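Subject: Re: [rostport-allotments] Water meter readings and the standpipe on the lower path
Date: 12/05/2023

On the lower path question, the Graletti valve is the one that sticks, not the tap. I had it apart in January and the washer was fine. The spindle had a groove worn in it. I put it back together with grease and it has held since then, but it needs a new spindle before the summer.

The earlier message said:

> The meter by the gate reads 206 units since the last bill.
> Last year at the same point it was 62 lower. Nothing has
> changed on the upper plots that I know of. Could people
> on the lower path please check their hoses and say if
> anything is dripping? Also, do we want to replace the
> standpipe or patch it again?

I checked plots 12 to 18 this morning. Two hoses were left connected and under pressure. One had a slow drip at the joint. I turned both off at the standpipe and left them where they were. The ground by the compost bays is soft over a patch the size of a door, and it hasn't rained enough to explain that. My guess is the buried pipe, where it bends toward the Siddiqui fence. 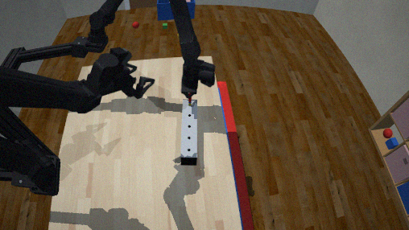 Eltov wrote back to say the bend was relaid once already, in plastic, and that the joint to the old iron pipe is the more likely place to leak. It sits a spade and a half down, on the path side of the fence post. Digging there first would save lifting the slabs.

I'm fine with starting at the joint. If it's dry, we fill the hole and try the bend. We should shut the main valve the night before and read the meter then and again in the morning. If the number moves with the valve closed, the leak is between the meter and the valve, and the lower path has nothing to do with it.

As for the standpipe, I would replace it. A patch costs less now, but we've patched it twice and the post is leaning. The new one should have 50 cm clear under the tap so that a full-size can fits. The present one doesn't allow that and people end up tipping the can and wasting water.

Please don't leave hoses connected until this is sorted out. I can bring a spade and a bucket. We still need someone with a key for the valve cover, as mine no longer turns.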